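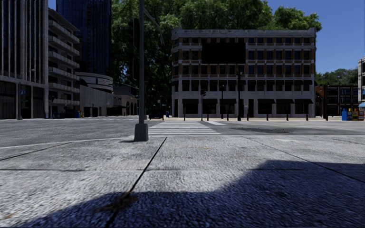 Odex pavement trials: progress report on Work Package 2, camera and controller comparison
Prepared by Dulce Quintero for the programme office, Jondemska
Reporting period: to the end of March

1. Status

Work Package 2 is on schedule for the simulated trials and late for the bench trials. The simulated comparison of the two candidate path controllers, Riquelme and Bridach, is complete for the forward camera in the low mounting position. The high mounting position has been run with Riquelme only. No change to the budget is requested.

2. Work done

The street map was brought into the simulator by Sarahí Esquivel and checked for gaps in the collision surface. Two gaps were found at kerb edges and closed before any scored run. The map has slab and cobbled footways, a road junction, street furniture and planting. Lighting is fixed at full sun, so shadow edges are hard in most places. Overcast lighting belongs to Work Package 3.

Both controllers received the same camera stream, the same speed limit and the same route files. Each run began from a stored start pose and ended at the goal, at a safety stop or at the time limit. Leobardo Meléndez scored the logs without knowing which controller had produced them.

In total 317 runs were scored. Of these, 34 ended in a safety stop, and 13 of those stops fell on the cobbled section. The remaining stops were spread over the slab footways and the crossing approaches. No run reached the time limit.

3. Findings: surface

On slabs the two controllers could not be separated. Heading error stayed within the agreed band, and expansion joints were not taken for kerbs by either one.

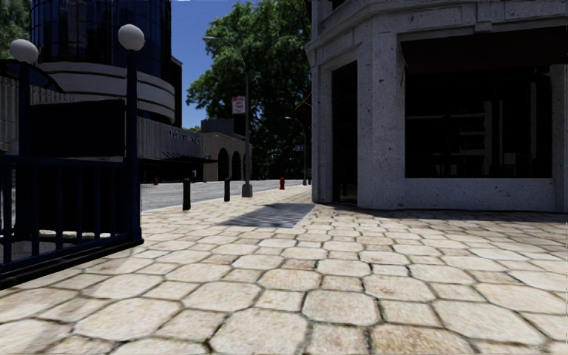 Figure 1. Cobbled section of the test map, with the railing to the left and a flat metal grate near the corner building.

On cobbles the results differ. Bridach smooths its ground estimate over a longer window and holds a steadier line. Riquelme reacts sooner to a new obstacle but also to the joints between stones, and it accounts for most of the safety stops on this section. Lengthening Riquelme's window removed part of the effect in a short unscored check, at the cost of a later response to bollards. We do not propose to adopt that setting until it has been scored on the full route set.

The grate was treated as a hole by both controllers at first. The fault lay in the depth filter, which discarded low-confidence points and left a gap. Taner Işık corrected the filter and the affected routes were repeated. Only the repeated runs are included in the totals above.

4. Findings: light and shade

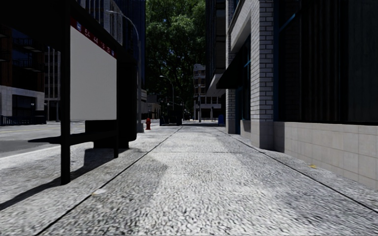

Figure 2. Footway beside the bus shelter. The shelter is in deep shade and the middle of the walkway is brightly lit.

The shelter route was the hardest for exposure control. With the factory exposure setting, the camera lost detail in the shaded area under the shelter whenever the sunlit paving filled most of the view. Bridach then slowed and moved towards the building side. Riquelme kept its speed and passed closer to the shelter posts than the clearance rule allows. Metering on the lower half of the view gave usable depth in the shade and brought Riquelme back inside the rule. This setting is now the default for both controllers.

The high camera position sees more of the footway ahead but loses the ground directly in front of the chassis. From the Riquelme runs alone it is too early to say whether the trade is worthwhile.

5. Problems and delays

The bench rig for the second camera has not been accepted. The mounting plate was drilled to an old drawing and has been returned to the workshop. Estrella Zepeda is handling the replacement. Until it arrives, simulated latency figures cannot be checked against hardware, and they should not be quoted outside the project.

Log storage on the simulation server is nearly full. Raw image streams from completed routes will be moved to the archive after scoring, with the depth and pose logs kept online.

6. Next period

Bridach runs with the high camera position.
Full scoring of the longer Riquelme window on cobbled routes.
Acceptance of the bench rig, followed by latency measurement.
Draft recommendation on controller choice, to be circulated by Dulce Quintero before the review meeting.

The programme office is asked to confirm whether the clearance rule for fixed street furniture also applies to open railings. The present runs assume that it does.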